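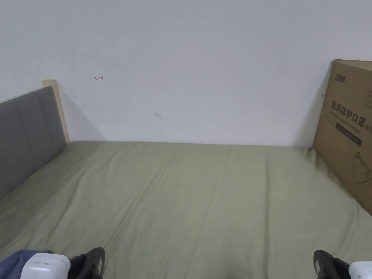

Fig. 1 - Bed with both hand grippers and the carton in view

Search this guide Enter a word or page number Go
Filed under: Housekeeping > Linen automation > Setting up a bed

4. Setting up a bed for hand-gripper work

If you've come over from the linen team at Skudside, like I did, the odd part is that you already know the job. You've been making beds for years! Now you do the same thing holding a gripper in each hand, the Trurkavska system learns from your recordings, and later on it takes a share of the beds on our floors. I was slow as anything my first week, so give yourself time.

4.1 Before you pick up the grippers

1. Put the fitted sheet on by hand and tuck it in along the wall side. Creases are fine and you don't need to iron anything (I asked).
2. Choose one item for the run and put it on the bed. A big carton is a good one to start with. Soft things like clothes come later, when your wrists have got used to it all.
3. Stand where you can reach the middle of the mattress without leaning on it.
4. Close and open each gripper five times with nothing in it.

Note: marks on the wall can stay. Please don't repaint between runs - we lost a whole afternoon at Brillero to a tin of magnolia.

Caution: never lift a full carton with the grippers. Slide it, or empty it first.

4.2 Doing the run

5. Work at the speed you'd use on an ordinary shift. Rushing makes a recording nobody can use, and so does going at a snail's pace.
6. If you drop something, carry on and pick it up the way you normally would. Dropped things are useful.
7. Stop after 40 minutes and put the grippers down, even if you feel grand.
8. Write the run number on your own sheet as well as on the screen. Mine jumped from 857 to 859 in May and I spent my tea break hunting for 858.

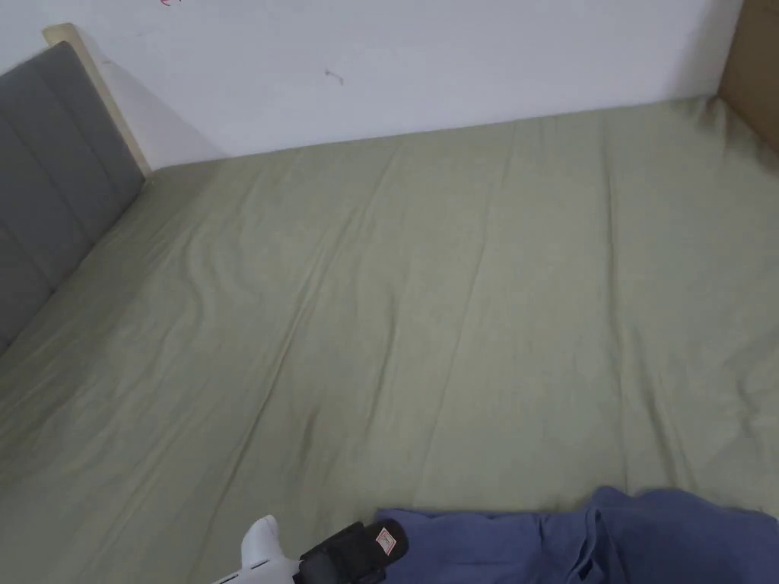
A reader wrote in to say that step 7 is fine on paper, but on her floor the 40 minutes come on top of a full round of rooms, and could the guide please say whether recording counts as rounds. It does. Recording time comes off your room list, and your supervisor should take the rooms off before you start, so have a word if yours are still there.

4.3 When the machine has your floor

9. Check the first bed it makes on each shift. Pull the corners and look along the wall side.
10. Log anything you put right by hand under "redone", with the bed number.

The rota changes are in section 6.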